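Teaching the arm to seat a CPU and RAM, part 2: tray, zeroing, first picks
Prumham shared workshop notes, 3/23/21
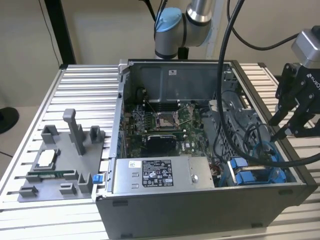

Tower on its side, CPU socket open, chip and memory module in the tray at left.

Quick writeup before I forget the settings. Part 1 was bolting the arm down and getting the gripper talking. This part is the parts tray and the first moves. Project is still called Durnari, folder on the shop drive has the same name.

What you need
- printed tray (file is durnari_tray_5, don't use the older ones, pocket is too tight)
- T-nuts and short bolts for the slotted table
- junk tower with a board you don't care about. Ours came out of the Trurkow recycling pile
- dead CPU, dead stick of RAM
- feeler gauge or just a strip of paper

Step 1. Fix the case
Lay it down, side panel off, open side up. Push it square to the table grooves and clamp it. Really clamp it. Mine crept 2 mm over an afternoon and I spent an hour blaming the software.

Power cord stays out of the supply the whole time. Tuck any loose cables away from the socket.

Step 2. Fix the tray
Left of the case. Leave enough gap for the gripper body, not only the fingers. I forgot this and had to move everything. Chip goes in the square pocket, memory lies flat between the low clips. If the chip rocks in the pocket, scrape the corners with a knife, there is usually a blob of plastic in there.

Step 3. Zero
Jog down over the tray pillar until the paper just drags. Save as tray_zero. Then pick a corner of the socket frame, same thing, save as board_zero. All the moves are offsets from those two so if you bump the table you redo these and nothing else.

Step 4. Open the socket by hand
Lever up, metal frame up. Yes the arm could maybe do this. Not today.

Step 5. Dry run
Empty gripper, speed at 5 percent, hand on the stop button. Safe height for us is 183 mm above the table, change it if your case is taller. Run tray to board and back. Watch the cable loop while the wrist turns, if it snags on the case add slack and run it agian.

Step 6. Pick the chip
Close slow, low force. Lift straight up, wait 2 seconds, then travel. Check the corner mark on the chip before you lower it. Wrong way round will bend pins and you will not feel it happen. Let go just above the socket if your board is junk, otherwise go all the way down and open the fingers gently.

Memory is harder, it has to be turned up on edge first, and the push needs way more force then the chip. Still tuning that.

Troubleshooting
Chip sticks to one finger: wipe the pads, alcohol.
Arm stops halfway with a force error: probably touching a cable. Look before you hit resume.
Always off in the same direction: redo board_zero.

The script is in the Durnari folder under picks. Prata controller config is in there too, copy it before you edit please. Part 3 will be the RAM push, when I get it working.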